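Huvov Boards > Kitchen > Storage and Clutter

Thread: Bowls. Stack them or don't?

Views: 2,584

levholm_tenant
Posts: 56
7 Feb 2019

I have a small kitchen and a bowl problem. In December I bought metal bowls to replace the ceramic ones, on the theory that metal is lighter and doesn't chip. Then I kept a white ceramic one anyway because soup in a metal bowl burned my fingers twice and I am capable of learning on the third try.

So now I have a mixed herd. They live on the table because the one cupboard that would take them is full of jars I'm saving for a purpose to be announced.

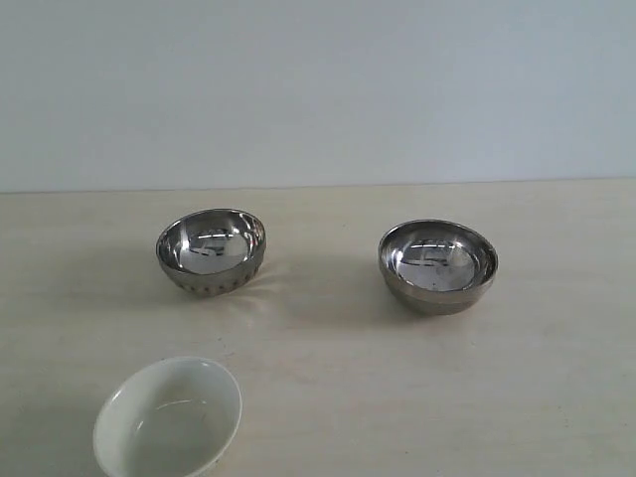
My question is whether to nest everything in one pile or leave them spread out. My sister-in-law stacks the lot, any material, any size, and her cupboard looks like a store display. When I do it I get a wobbling tower, and two of them lock together like they've signed a lease. Last week I spent most of a podcast trying to separate a pair.

Also open to opinions on drying. I've been putting them away with a towel wipe and finding water spots later.

panlid_orphan
Posts: 1,074

Stack the metal, leave the ceramic out of it. Glaze and steel don't get along. You'll get those gray pencil-looking marks inside the white bowl and then you'll be back here asking how to get them off (baking soda paste, soft cloth, patience).

As for the lease situation, you put them away damp. A film of water between two snug bowls makes a decent seal.

farota_fan
Posts: 212

Disagree on the ceramic. I've had a ceramic bowl at the bottom of a metal stack for years and it's fine. Heavy one on the bottom, light ones on top, same as groceries. The marks come from people dropping things in from a height. If you set a bowl down like an adult there's no problem.

panlid_orphan
Posts: 1,074

I have met the people who live in my house and none of them set a bowl down like an adult.

wasilewska_st
Posts: 340

Stuck bowls: ice water in the inner one, stand the outer one in warm tap water, wait a minute, twist. Don't pull, twist. And don't bang them on the counter, that's how you get a bowl that rocks forever.

I'd also ask how many of these you use in a day. If it's all of them, they don't need a cupboard. A shelf at elbow height would do it. The Farota two-tier rack fits over a toaster and I've had mine since the last apartment.

levholm_tenant
Posts: 56

I use every one of them, which is partly why I resent being told to put them away. The twist thing worked, by the way. I had tried pulling, banging and speaking firmly.

No room over the toaster. Over the toaster is where the bread lives. Under the toaster is where the crumbs live. It's a full building.

farota_fan
Posts: 212

Get rid of the jars.

levholm_tenant
Posts: 56

The jars are not up for discussion.

panlid_orphan
Posts: 1,074

Then keep the pile low. Two high is the limit in my kitchen. Any taller and whichever bowl you want is on the bottom, and you end up holding the others against your chest while the phone rings. Pairs can sit anywhere, including the back of the table.

farota_fan
Posts: 212

Two high is not storage. It's just having bowls out, with extra steps. You could go five high in the footprint of one.

wasilewska_st
Posts: 340

Depends on the shape. Wide ones with sloped sides will go five high all day. Deep ones ride up on each other and sit on the rim, and the top one ends up half in the air. OP should try it with a pair first and see how much of the bottom one is still showing. If it's most of the bowl, you're not saving much height.

levholm_tenant
Posts: 56

Fine, pairs it is, at least until somebody here wins the argument. White insides on top, foot of the bottom one flat on the table, and I can lift the upper one off with one hand, so I'm counting that as progress. The ceramic gets its own spot and doesn't have to talk to anybody.

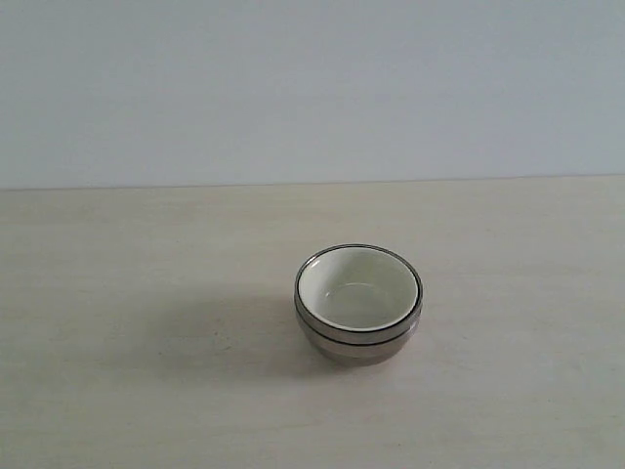 Drying and water spots (split from the thread above)

wasilewska_st
Posts: 340

Moving this down here because it got buried. Spots are minerals from the water. Wipe with a little white vinegar, rinse, then dry with something that isn't the towel you use for hands. Leave them upside down on a rack for an hour before you nest them.

panlid_orphan
Posts: 1,074

An hour? Ten minutes if the kitchen's warm. But yes to the separate towel.

farota_fan
Posts: 212

I let mine air dry and have never once thought about spots. It's a bowl. There's going to be chili in it.

levholm_tenant
Posts: 56

Going with vinegar. I do have somewhere to keep it, as I own a number of jars.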